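Visite chez Kesholm : la laine, du ballot à la pelote

Bon, je vous avais promis un compte rendu de la journée portes ouvertes de la filature Kesholm et j'ai mis un temps fou à m'y coller. Mea culpa ! J'ai retrouvé mon carnet au fond du sac à tricot, avec le programme plié en quatre et des échantillons de mèche plein les pages, alors allons-y.

Départ un mardi de juillet, aux aurores, avec deux copines du club et un thermos de café. On était 20 inscrits pour le groupe de 10 h, beaucoup de tricoteuses, quelques tisserands, et un monsieur très sérieux qui notait les numéros de toutes les laines en vitrine. L'entrée coûtait 5 euros, avec une petite pelote offerte à la sortie (la mienne est moutarde, je ne porte jamais de moutarde, elle finira en bonnet pour ma nièce).

Notre guide s'appelait Armindo Figueiredo. Il est entré à la filature comme apprenti à la cardeuse et il parle des toisons comme d'autres parlent de vin. On a commencé par le tri. Je croyais savoir à quoi ressemble une toison, eh bien pas du tout : celle de l'épaule, fine et souple, et celle de la culotte, toute raide, on jurerait deux animaux différents. Armindo nous a fait fermer les yeux et toucher. J'ai eu tout faux, ma copine Odile a eu tout juste et elle m'en a reparlé dans la voiture jusqu'au péage.

Ensuite le lavage. Comment dire... ça sent le mouton ! Une odeur grasse et chaude qui reste dans les cheveux toute la journée. Les bacs se suivent, l'eau passe du brun au beige, et la lanoline est récupérée pour un savonnier, la maison Bennani, dont on trouve les pains à la boutique. J'en ai pris deux, au miel. Un conseil au passage : n'agitez jamais votre laine dans l'eau chaude si vous lavez une toison chez vous, elle feutre en un rien de temps et il ne vous restera qu'un paillasson.

Le cardage, c'est mon moment préféré. La machine est une Tremetti, vert bouteille, avec des rouleaux hérissés de petites pointes, et au bout il sort un voile si léger qu'on voit la main au travers. Tout le monde s'est tu, même le monsieur au carnet. Eoin Keane, le teinturier, nous a rejoints à ce moment-là pour parler des mélanges : il carde ensemble des laines déjà teintes, ce qui donne ces gris un peu violets ou ces verts de mousse qu'on n'obtient jamais en teignant le fil après coup. Il est irlandais, il roule les r, et la moitié du groupe lui aurait acheté n'importe quoi. Moi comprise - j'y reviens.

Le filage, je vais être franche, j'ai moins suivi. Ça fait un boucan terrible et j'étais mal placée, derrière un grand gaillard. J'ai quand même retenu que la torsion du fil simple se fait dans un sens et le retors dans l'autre, et que c'est l'équilibre des deux qui empêche le tricot de partir en biais. Voilà donc pourquoi mon pull bleu tourne ! Armindo a regardé la manche, a hoché la tête, et m'a dit gentiment que c'était trop tard pour celui-là.

Pause déjeuner sous les tilleuls, sandwich et tarte aux abricots, puis retour à l'intérieur par le grand hall blanc, très haut de plafond et très clair. Ça change des ateliers du matin.
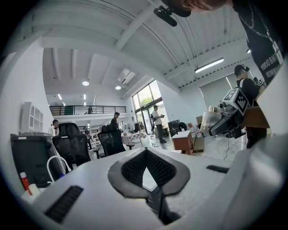

Dans le grand hall, l'après-midi.

L'après-midi était consacré à la teinture et je ne vais pas vous donner toutes les recettes (Eoin ne nous les a pas données non plus, le coquin). Il travaille par bains de 100 litres, il pèse tout, il note tout, et malgré ça il dit que deux bains ne sont jamais jumeaux. D'où la vieille règle qu'on répète aux débutantes : achetez toutes vos pelotes d'un coup et vérifiez le numéro de bain ! Et si vous en avez de deux bains différents, alternez-les tous les deux rangs, la différence se fond dans l'ouvrage.

Et puis la boutique. Aïe. J'étais partie avec une liste raisonnable : de quoi faire un gilet. Je suis revenue avec la laine du gilet, oui, un vert lichen magnifique, mais aussi un cône de Jevasa, leur fil à chaussettes, et un écheveau gris orage que je n'ai toujours pas osé mettre en pelote. Mon mari a regardé le coffre sans rien dire.

Côté pratique : le parking est petit, venez tôt. Prenez des chaussures fermées, on vous les demande pour les ateliers, et un gilet même en été, il fait frais du côté des réserves. Les poussettes ne passent pas à l'étage. La boutique prend la carte, la buvette non. Il faut réserver par téléphone, et insistez, ça sonne longtemps.

Le gilet est commencé, j'en suis aux emmanchures. Je vous montre ça dès que j'ai fini de me battre avec le col !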